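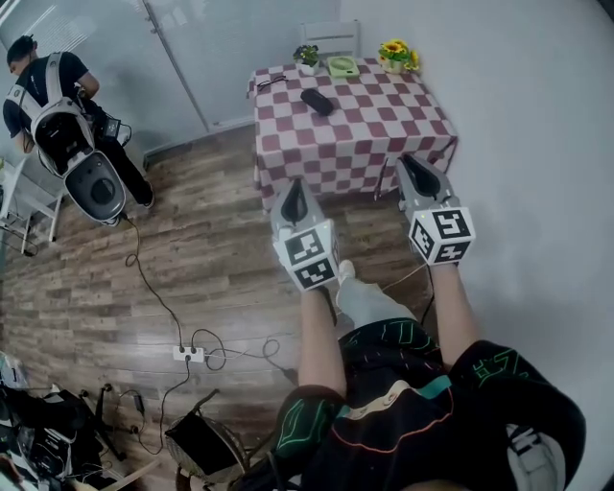

4. Recording a demo with the hand grippers

Do section 3 first (pairing). If the Corna recorder still shows amber, stop and go back.

4.1 Before you start
1. Power strip on. Rig cable plugged in at both ends, with slack. Walk your whole work area once and see if it pulls.
2. One gripper per hand. Left is marked L on the handle, right is R. Swapped grippers = mirrored data, and the Starton software won't catch it.
3. Check the marker cubes. Seated flat, no wobble. Wipe with a dry cloth only.
4. Squeeze each gripper fully closed, then fully open, 3 times. Numbers on the Corna screen should follow. Full open reads 700. If it's lower, recalibrate (6.2).

CAUTION: Cables on the floor. Keep feet clear, dont step backward while recording.

NOTE: Push sleeves up past the wrist. Loose cuffs cover the markers and you lose tracking.

4.2 Setting the table
5. Tablecloth is OK, checkered too, as long as it lies flat. The tracker only looks for the cube codes.
6. Put out the objects for the task, plus whatever normally lives there. Vases, plants, glasses, fine. Move them between takes, not during.
7. Anything you plan to grasp has to be reachable without leaning.

4.3 Recording
8. Stand at the table edge, both grippers in front of you, tips pointing at the table. Hold still 2 seconds. This is the start pose.
9. Second operator presses REC and calls "go".
10. Do the task. Slower than normal but no stopping. Fingers of the gripper only, never your own hand.
11. Back to start pose, hold 2 seconds, call "done".
12. Keep or discard right away on the Corna. Dropped object = discard. Small fumble and recovery = keep, Rarden models train better with a few of thsoe.

NOTE: Cubes need to stay in view of the head camera. If you cross your wrists the back one drops out. Tracking lost beep = finish the move, then discard.

4.4 Afterwards
13. Stop the session BEFORE unplugging. Pulling power mid-write loses the last take.
14. Grippers back in the case, pads open.
15. Upload to Texier, see section 5.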